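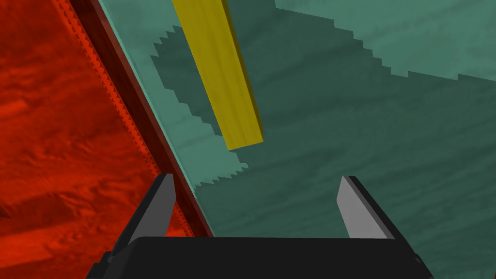 **Why do people who sign up for a long protest campaign stay with it once the first big day is over?**

Most of the people we spoke with stayed because someone had given them a particular job to do and had called them afterward to ask how it went.

## 4. Staying On After the First March

The Dramis rent campaign began in April with a march from the old bus depot to the county building, and 1309 people wrote their names on the sign-in sheets that day. We were lucky to be allowed to read those sheets, coffee rings and all, alongside the phone logs kept at the Adeva tenants' hall. They let us follow, with a fair amount of patience, who came back for the smaller and much less exciting events that came next.

By the third monthly meeting, 250 of the original signers had come back at least once. That may sound like a steep drop, and several organizers told us with real sadness that they had taken it as a failure at the time. We would gently disagree. Earlier rent campaigns in the same county had fewer than that at their opening rallies, and the people who returned in Dramis were doing a good deal more than showing up: they were driving neighbors to hearings, translating letters from landlords, and sitting through long evenings in the courthouse hallway.

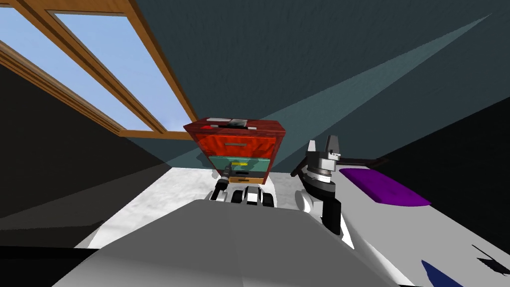
**E. Sarıgül**
Doctoral researcher in social work, Davano College

### 4.1 The phone call

When we sat down for the interviews (50 in all, most of them at kitchen tables and a few on porches when the weather was kind), we had expected to hear a lot about anger over the rent increases. We did hear it. What came up more often, though, was the phone call. A caller from the hall would ring within a day or two of each event, ask how the person was holding up, and only toward the end mention the next date on the calendar. One retired school cook told us she had gone to the march mostly to keep her sister company and would have left it at that, "except they called, and they remembered I had the bad knee."

The callers worked from lists of 10 names apiece. Longer lists had been tried during the first weeks and were given up when the calls began to feel rushed at both ends. We found that signers who reached the same caller each time were more likely to return than those passed from one caller to another, although the logs have gaps in the summer weeks and we would not want to lean on this too heavily.

**Figure 1.** Rendered view of a two-finger gripper.

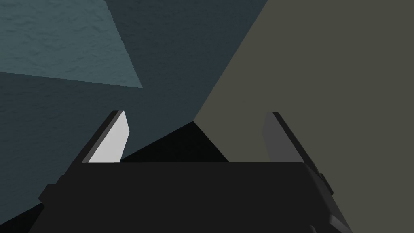
### 4.2 Jobs with a name

The second thing people remembered was being given a title, however modest. The hall had door greeters, ride drivers, sign keepers, and a "soup lead," and each title was written on the wall chart next to the person's first name. Members who held one spoke of it with obvious fondness, and two of them still had the paper badge.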